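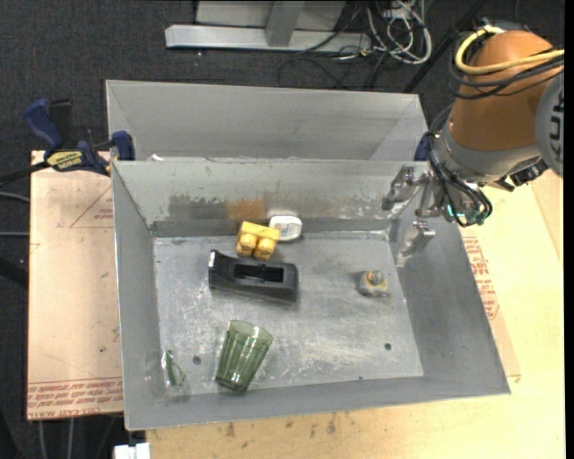 The drawer that eats everything

Saturday, eight in the morning, and I am on my knees in the hall looking for a fuse. Not a rare fuse. The ordinary kind, the kind I have bought in packs all my adult life. We own plenty. Where they are is another matter.

Every house has the drawer. Ours is the second one down, left of the cooker, and it stopped shutting properly last winter. Batteries of unknown charge. Takeaway menus for a place that is now a dentist. A key, very good quality, fits nothing. My mother called hers the glory hole and would not have it touched, and when we cleared the house in Zusordale it took longer than the wardrobe did. Longer than the loft, nearly.

I rang Dirceu Honorato about it. He clears houses for a living, mostly for families who live too far off to do it themselves, and he has opinions about drawers. Strong ones.

"People apologise for the bedroom," he told me. "They should leave the bedroom alone. The drawer is where you find out how they lived."

What does he find? String, always string. Birthday candles, used, with the icing still on the ends. Foreign coins. Spare buttons in their little bags, for coats long gone. Once, in a terrace in Plestance, a set of milk teeth in a film canister with a note saying NOT YOURS. The family argued over it for a week and then kept it.

He sorts into 3 piles and he is quick. Money and papers first. Then anything with handwriting on it, even a shopping list. Then the rest, and the rest goes in a box with the lid taped down, and the family gets the box whether they want it or not. He used to throw it out. A woman rang him in tears over a potato peeler, so he stopped.

I like that. I also still need a fuse.

There is a whole trade now in stopping the drawer before it starts. Dividers, trays, little clear pots. Caldeira, the shop on the corner by the station, has given over most of its back wall to them, and I went in and came out £8 lighter with a bamboo thing that is too wide by the thickness of a pencil. It is now in the cupboard with the other bamboo thing. Then there are the apps. I tried one called Bitix, which wants you to photograph each object you own and give it a home. I lasted one evening. You get a badge at 1000 objects and I could feel my life draining away somewhere near the teaspoons.

My own view, for what its worth -- the drawer is doing a job. It holds the things you haven't decided about. A screw falls out of something. You don't know what. You can't bin it, because the day you bin it the door comes off. So, drawer. Multiply by twenty years of marriage.

My husband disagrees. He would like it emptied onto the lawn. He is a man who throws away the instructions first and then builds the wardrobe, so I don't take advice from him on this.

Dirceu's own drawer? He laughed at that for a while. He has 2, it came out eventually. One in the kitchen and one in the van. The van one has rubber bands in it, and a torch, and a rather nice brass hook he keeps meaning to put up. He has been meaning to for around eight years.

What he does suggest, and I have now tried it, is to tip the lot onto a tray once a year. December is good, it's dark and you're looking for the sellotape anyway. Don't tidy. Just look at it all, take out whatever is leaking or sticky, and put the rest back. Takes as long as a pot of tea. You will rememeber roughly what is in there for a few months after, and that is all the system anybody needs.

So I tipped. Found the good scissors. Found a library card in my maiden name, a cork, half a padlock, a passport photo of my sister looking furious. Found the spare bulb for a fridge we gave away.

No fuse. It was in the fruit bowl, under the lemons.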